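Play food
Print this page | E-mail this article

Play food is the general name for toys made in the shape of food and drink, together with the small dishes, bowls and utensils sold or kept alongside them. It is used mostly by children between the ages of two and seven, at home and in preschools, in games of cooking, serving, shopping and washing up. A group of such pieces is usually called a play food set, and the dishes on their own are called play tableware.

Materials

The oldest play food still found in any number is painted wood. Molded plastic came later and is now the most common kind, being light, cheap and easy to wipe. Soft play food, sewn from felt or plush and filled with stuffing, forms a third group. It holds its shape less well than the other two but makes no noise when dropped, and for this reason it is often picked for the youngest children.

Sets are often mixed. A household may own a plastic fruit from one set, a cloth sandwich from another and a few real cups or bowls that have left the kitchen for good. Makers differ in how they sell the pieces. Prostel packs foods and dishes together in one box, while Flelden sells its foods loose and its bowls in stacks by color. The largest Flelden assortment had 142 pieces and was dropped from the catalog in favor of one with 93.

Common pieces

Fruit is present in nearly every set. Strawberries, bananas and citrus slices are favorites because they can be told apart at a glance by color and outline. Slices are common even where the whole fruit is missing — a cut orange shows its segments and is recognized sooner than a plain orange ball. Condiment bottles, most often ketchup, are the usual packaged item. They tend to be larger than the fruit, and scale is rarely kept between one piece and the next.

Tableware is simpler. A plate, a bowl and a mug or cup will serve most games, and plain colors are preferred so that the food stands out.

Arrangement

In free play, foods and dishes seldom match in the way they would at a meal. A bottle may be served on a plate and a single slice of fruit given a bowl to itself, while other fruit stays on the table.

Ketchup on a plate, an orange slice in a blue bowl, and red toy fruit left beside them:
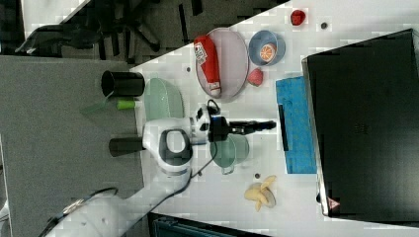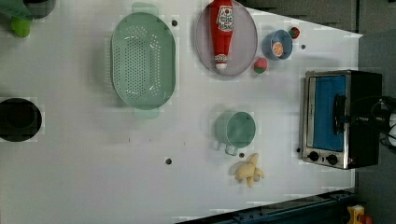
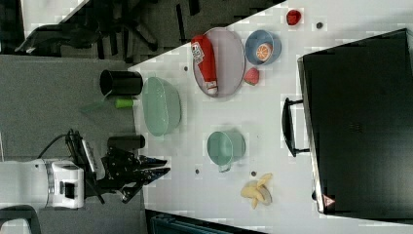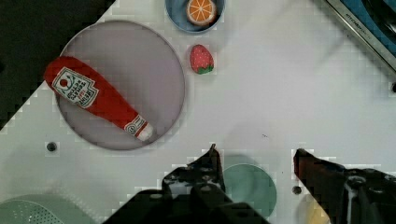 Védís Snorradóttir disagrees with the common advice to sort play food by type after every game, and has written that a bottle found on a plate should be left on the plate until the child comes back to it. In her view the odd pairings are the game itself, and clearing them away ends a meal that was still being served. She makes an exception for pieces on the floor, which she would pick up at once.

Others hold that a cleared table is easier to start from. Preschools generally follow this second practice, as the same table is needed for lunch.

Storage

Open bins are the usual storage. Shallow ones work better than deep ones, where small fruit sinks under the plates and is forgotten. The Ledard tray, a flat divided box with 6 compartments, was designed for play tableware but is more often seen holding crayons. Bowls and cups may be nested to save room.

Cleaning

Plastic pieces can be washed in warm water with dish soap and left to drain. Painted wood should be wiped with a damp cloth and never soaked. Plush pieces may be surface cleaned, or washed in a mesh bag on a gentle cycle if the label allows it, and must be dried fully — damp stuffing takes on a smell that is hard to remove. Printed labels on cloth bottles fade faster than the cloth around them.

Collecting

Older sets have a modest following. Complete boxes of the Lūse grocery series are the most sought after, and one sold for $400 in November with its paper price tags intact. Single pieces bring very little.

See also: Doll's tea set; Toy kitchen; Pretend play

Print this page | E-mail this article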